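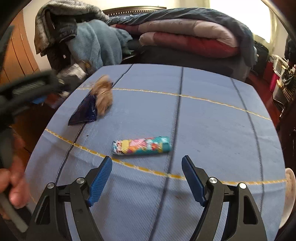
Packets on the blue cloth, with the small bright wrapper in the middle.

Table Clutter, a Gallery

Maricruz Quintero keeps telling me that a cluttered table is a kind of portrait. I have my doubts. To me it's mostly a table that needs clearing, but she asked for a page of these and the Mesedside newsletter had room, so I agreed to write the lines that go with them.

The wrapper has more color on it than the rest of the table put together, and I still couldn't tell you what it's selling. I suppose yellow, pink, orange and red are meant to make you hungry or curious. They made me want a trash can. The navy packet up by the far yellow line is at least plain about being a packet.

Maricruz likes the cloth best. She says the yellow bands and dark stripes give the small stuff somewhere to sit. Maybe so. I'd call it a tablecloth that makes crumbs hard to find, and I've owned one.
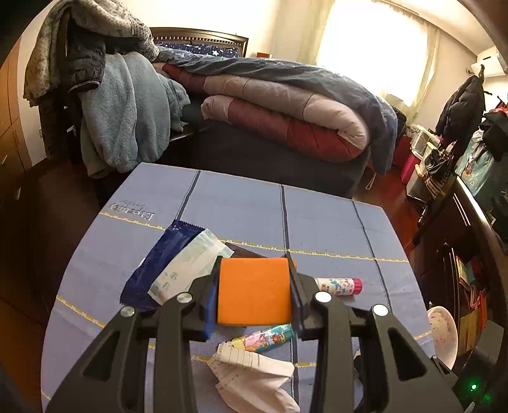
Glue is where I lose patience with craft tables. Every August someone buys a fresh stick, and by spring there are 4 in the drawer with no caps on them. I don't believe anybody who claims to finish one. Maricruz claims it, of course.

The orange block I like more than I expected to. Square face, soft corners, one strong color -- it looks good against the blue, and it doesn't have a word of advertising on it. The cloth does have a word, "Eternity," which seems a lot to promise on something you eat lunch over.

She has 22 more of these waiting and wants them up by summer. I've said I'll look at 2 at a time. If there's another wrapper in the next batch, she can write the caption herself.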